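Caught Milagros Troncoso at the Mallden market, end of August, half her stall already packed up. She grows apples. Seven acres, up the hill road, took it over from an uncle who wanted out.

"People want red," she says. "They see green and think sour, think pie. I get tired of it."

First year she sold 261 boxes. Last year 1,649. No big secret, she says, just mornings. Up at 4:30, picking done before the heat, truck loaded by 8. She did try a cold room over in Lodhi but the rent went up and she quit that.
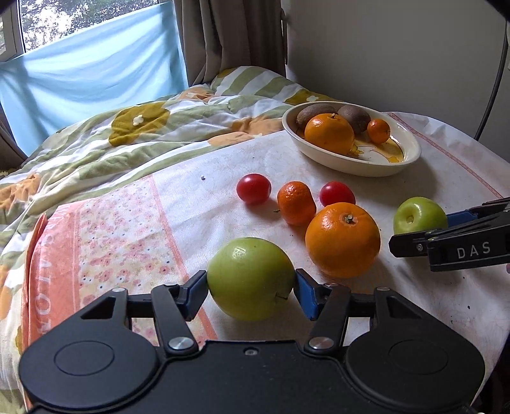 Gervasio Barrientos thinks she sells too cheap and has told her so, "every week, every single week." He'd put the early fruit up by a dollar and let people grumble. Troncoso laughs when I bring it up. She's heard it.

"He doesn't have my customers. Mine have kids. They buy a bag, they come back."

Frost is the real worry. Two nights last spring took nearly a third of the blossom on the low rows, and she was out there till dawn with smudge pots and a thermos. Would she do it again? Shrug. "What else would I do, watch TV?"

She's putting in 28 new trees this fall, all of them green. Then somebody wanted thier change and that was it, she had to go.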